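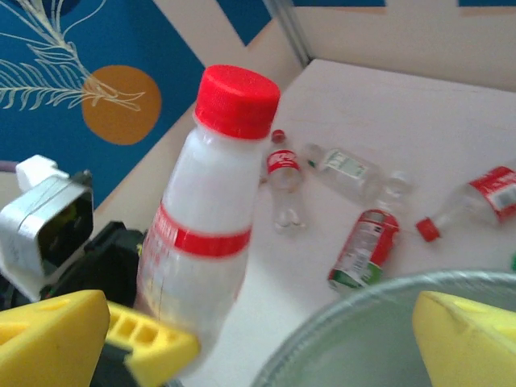 White bottle with the red cap, in the fingers of the gripper. Wrist camera.

Wednesday, bottle task, Gano cell

Started at 9:40 with Haris on the leader arms. I was at the recording computer, and Margit Szekeres joined us after lunch. The task text is the same as last week: "put all bottles in the bin." We did not change the wording, so that the new episodes can be mixed with the old ones.

The total before today was 3,182 episodes for all the bottle tasks. Today we added 117, of which 18 are marked as bad. Most of the bad ones come from the first hour, when the right arm lagged behind the operator. Haris restarted the Wedton driver and the lag went away. I do not know the reason yet, and the log says nothing useful.

Opaque bottles are still few in our set. The policy from October grasps the clear ones too high, near the neck, and we think it mostly looks for the cap. With a white bottle the body is easy to see also for the wrist camera, so I want to check if the grasp height becomes different when we train with more of them. I asked Haris to take them by the middle where it is possible. 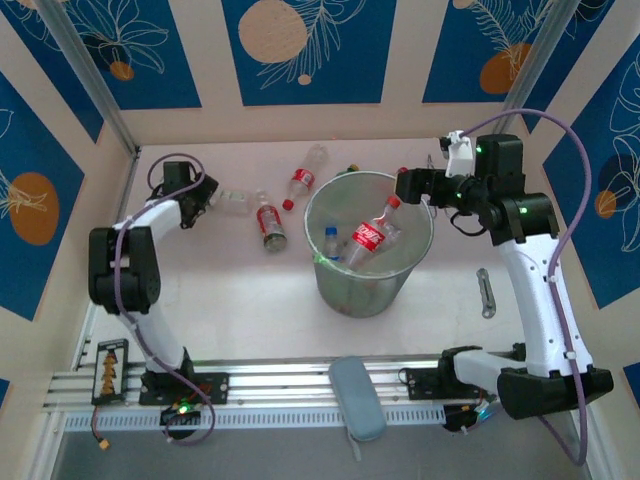
Two bottles in the bin, four on the floor of the cell. Right gripper at the rim.

Rules we agreed for the operator, please keep to them:

1. Both arms may work, but only one goes over the bin at a time. The other one waits outside the rim.

2. Lying bottles are fine, and we want many of them. Turn them a little between episodes, and do not always point the cap to the same side.

3. If a bottle hides behind the bin, leave it there for the start of the episode. The model has to learn to look for it. Margit wanted to exclude these starts and I was against. We keep them for now with the tag "hidden_start" and decide after the next training.

4. Do not move fast near the fingers. When the bottle moves quickly in front of the wrist camera, the label becomes only stripes and the edge is lost. A few such frames are no problem, but a whole approach like this is hard to learn from. Haris tried a slower speed limit of 60 percent and the motion looked calmer on my screen. It makes each episode longer, and he says his arms get tired.

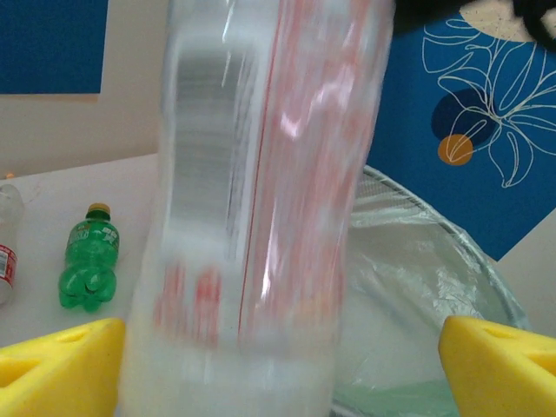
5. Stop the recording only when both grippers are open and away from the bin. In the older data we often stopped too early, and the policy then stays above the rim and does nothing.

After lunch

Margit took over the leader arms at 13:15. Her style is different from Haris: she goes in lower and turns the wrist more. I think this is good for the data, but I wrote the operator name in each episode, so we can separate them later if the loss looks strange.

She also asked how to label an episode where one bottle is still outside at the end. My proposal is "partial", with the number of bottles that are in. The Naqvi labeling tool has only success and fail, so for the moment I write it in the comment field. 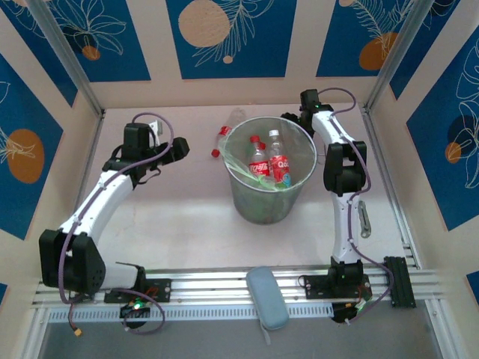

To do

Ask Molton for spare finger pads, at least one set for each arm.
Write a small script that finds fast wrist motion from the joint data, so we do not have to watch every episode.
Go again through the 18 bad ones. I believe a few are only late starts and can be cut and saved.
Haris: compare the clock of the wrist cameras with the fixed one. I saw a small shift in two episodes after the driver restart.
Margit: check the "hidden_start" tags from the morning, I added them by hand and may have missed some.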